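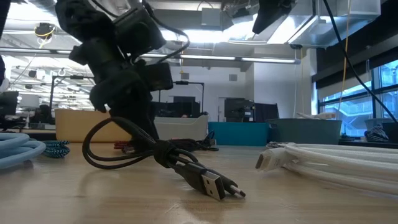

eshun_b
Posted Sep 27, 2019

I have been trying to sort out voltage drop on USB charging leads and would like a check on my reasoning. The setup is a wall supply rated 5 V at 3 A, a short USB-A to USB-C lead, and a tablet that will draw as much as it is allowed. With the short lead it charges normally. With a longer one of unknown make it drops to the slow rate and stays there. My everyday lead is the usual black kind, USB-A on one end and USB-C on the other, kept in loops with a hook-and-loop strap around the middle, and I have started to wonder whether the way it is stored matters as well. Mostly I want to know how much of the drop is wire and how much is connector, and whether the gauge printed on a jacket can be trusted.

Method so far: inline meter at the tablet end, second meter at the supply. Under load I lose 220 mV with the short lead. I have no clean number for the long one yet, as the tablet keeps backing off while I read it.

--
fiifi_a

Use a fixed load. A tablet is a moving target. It watches its input voltage and cuts the current when it sags, so you are measuring its charging logic along with the cable. A resistor or a cheap electronic load set to 2 A gives you a figure you can repeat. Divide the drop by the current and you have round-trip resistance, which includes both conductors and every contact between your two meters.

--
edemg

Seconding the fixed load. Also, what are the meters? The small inline ones have a shunt and two more connectors each. I had a Skundier that added more drop than the cable under test. Swap the two meters and repeat. If the difference changes by much, you are looking at meter error.

--
eshun_b

Both are Skundier, bought together. Swapped them: 220 became 190. So a good part of what I reported is offset between the two. I will borrow a proper load from work.

--
tsikata

On gauge: when the jacket says 28AWG/1P 24AWG/2C, the second part is the power pair and the first is data. Copper at 24 AWG is roughly 84 milliohms per meter, and you count the length twice, out and back. So one meter of 24 gauge at 2 A costs you 0.34 V before contacts. At 28 gauge it is over 0.8 V, and most devices will give up well before that.

If the jacket gives only one number, assume it applies to the power pair and expect the worst.

--
fiifi_a

Agree with the arithmetic, not with trusting the print. I cut open two leads marked 24 last February. One was 24. The other was nearer 28 with a thick jacket, and the strands were copper-clad. A thick outside tells you about the plastic.

--
tsikata

Two leads is not much of a sample. The reputable ones I have measured came in within 10 percent of the marking.

--
fiifi_a

"Reputable" is doing the work in that sentence. OP said unknown make.

--
obed_asante

To the storage question. Loops with a strap are fine. Resistance does not change from coiling at DC, and the inductance of a few turns does not matter to a charger. What does damage is a tight wrap with the bend right at the strain relief. Strands break there a few at a time, and the resistance goes up in that one spot. Test: load it, watch the meter, and flex the lead near each plug. If the reading jumps, replace the lead.

I wrap with large loops and leave the last 10 cm at each end straight.

--
edemg

I would not say coiling is always fine. Leave a lead wound tight at high current and the heat has nowhere to go. The jacket gets soft.

--
obed_asante

For a mains extension reel, yes. Here the power is 0.34 V times 2 A, so under 0.7 W spread over a meter of cable. You will feel it as slightly warm at most.

--
edemg

Fair enough at 2 A. I was thinking of reels.

--
eshun_b

Results with the load set to 2 A, meter offset subtracted.

Short lead: 0.19 V, or 95 milliohms round trip.
Long lead, no marking: 0.92 V, or 460 milliohms.
Mutach 24AWG, one meter: 0.41 V, or 205 milliohms.

Flexed all three near the plugs. The short one is steady. So is the Mutach. The long one moves by 30 mV when bent at the A end.

Taking 168 milliohms for the wire in the Mutach leaves 37 for the contacts. Does that sound right?

--
tsikata

Plausible. Thirty milliohms per contact is the usual limit when new, and you have four in the path, so yours are well inside it. The marking on the Mutach looks honest too.

--
fiifi_a

I will give you that one. The unmarked lead should go in the bin, though. Wire that thin and a reading that moves at the plug.

--
eshun_b

Already cut up. I kept the A end to strip and measure the strands, and will post the diameter once I find the micrometer.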